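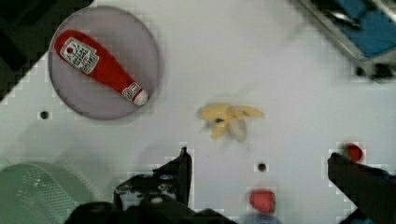
# Vometti tabletop pick-and-place cell

*Equipment page, updated Oct 18, 2020 after the open day at Guvdale*

We stock machines from several makers, and our equipment pages usually start from the maker's leaflet. This one starts from what we saw at the Filholm showroom in Guvdale, because the leaflet for the Vometti cell makes claims we would not repeat to a customer.

The leaflet calls it "a ready-made pair of hands for any packing bench". It is a single arm with a two-finger gripper and a small camera at the wrist, working over a white table. At the open day it was given a mixed lot to deal with: strawberries, a banana, a ketchup bottle on a grey plate, a green basket. The visitors' sheet called this "kitchen sorting". We would call it a light handling task with friendly objects, and anyone thinking of buying should read the rest of this page with that in mind.

## What is supplied

- Arm, base plate and mains lead
- Two-finger gripper, black, with one spare set of fingers
- Wrist camera and bracket
- White table top with mounting holes
- Control box
- Printed manual (the English is poor in places, and the wiring page is wrong for the older box)

A computer is not included. Nor is a guard, and the sales staff went rather quiet when we asked which one they would fit.

## What we made of it

The gripper is the best part. It closes gently, and it can get at small things on the table without sweeping everything else aside. We watched it bring its fingers down near the strawberries several times and the approach was tidy.

Speed is another matter. The leaflet quotes a picking rate and gives no hint of how it was measured. We asked for the rate on mixed items, the sort of thing laid out in front of us, and were told it "depends on the setup". Of course it does. A figure for any one setup would have been a start, and we have left the speed line off this page until Vometti can send us one.

We also asked to put our own things on the table. The answer was no on the first run and "perhaps later" on the second, and later never came. Wet packaging, thin film bags and anything with a loose lid remain untested as far as we are concerned. If your line handles those, a tidy demonstration with a banana should not persuade you.

The wrist camera gives a close view from above, with the fingers in it. That helps at the moment of gripping. It also means the fingers can hide part of what they are reaching for, and we would want a second, fixed camera for any real work. Hellström make a bracket that fits the table holes. Vometti say they have no plans for one of their own.

## Where it might suit

Teaching rooms, trial benches and small workshops that want to learn how an arm behaves before spending more. The table is easy to reach from both sides and changing the fingers took the demonstrator less time than finding the right key.

We would not put it on a food line. The word "kitchen" appears 8 times in the leaflet, and we could not find a cleaning rating anywhere in it, or in the manual.

## Questions we sent to Filholm after the visit

**Does the guarantee cover the gripper fingers?** The arm is covered for two years. Fingers count as wearing parts and are not covered.

**Can the table top be bought separately?** Yes, to order.

**Who does repairs?** Filholm, at Guvdale. Carriage is at the buyer's cost after the first month. We think that is mean for a machine at this price.

**Was the demonstration running on its own or was somebody guiding it?** No reply so far. We have asked again.

## Ordering

Price on request. We are taking names for the next delivery, due in November, but we are not taking deposits until the repair terms are in writing. The arm can be seen running at Guvdale by arrangement with Filholm. Take a box of your own parts with you and ask, before you travel, whether you will be allowed to use them.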